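**December 1, 2024**

The Board of Directors of Lamamham Holdings has approved an interim dividend of 34 cents per share, following a third quarter in which the group recorded net income of $214 million on total revenue of $1,498 million. The decision was announced in a statement issued from the company's head office in Protville.
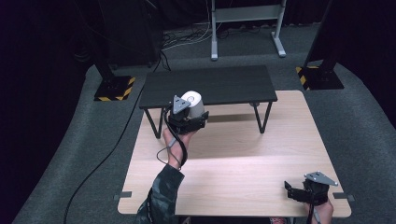
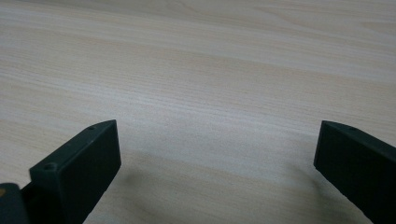
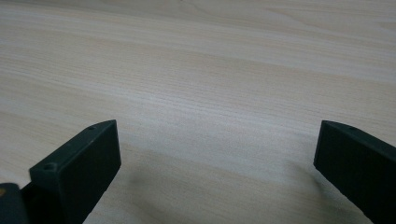 *A light wood tabletop, seen in all three photos; a low black table stands on it in the first.*

Josué Bittencourt, Chief Financial Officer, said the results reflected steady growth in commercial lending and lower funding costs across the group's main markets. Deposits from small business customers also increased during the quarter, he said, and the quality of the loan book remained within the limits set by the Board at the start of the year.

"The group enters the final weeks of the year with adequate capital and a stable deposit base," Mr. Bittencourt said. "The Board considers the dividend to be consistent with the payout policy adopted by shareholders at the last annual meeting."

The statement also confirmed that Lamamham has completed the purchase of Bautista Savings, a regional lender whose accounts will be included in the group's results for the first time in the current quarter. Bautista branches will keep their present name and opening hours until the transfer of customer records is finished. Account numbers will not change, and existing loan agreements remain in force on the same terms.

Marilou Ocampo, head of the group's retail division, has been named to lead the transfer. She will report to the Board each month. All 700 Bautista employees have been offered positions within the group under their current contracts.

Customers of both institutions will be moved to Deltov, the group's online banking platform, in stages. Letters giving the date of each transfer will be sent to account holders in advance. No action is required before a letter is received.

The Board expects to publish audited full-year results in March, together with its recommendation on a final dividend. Shareholders with questions about the interim payment should contact the company registrar in writing.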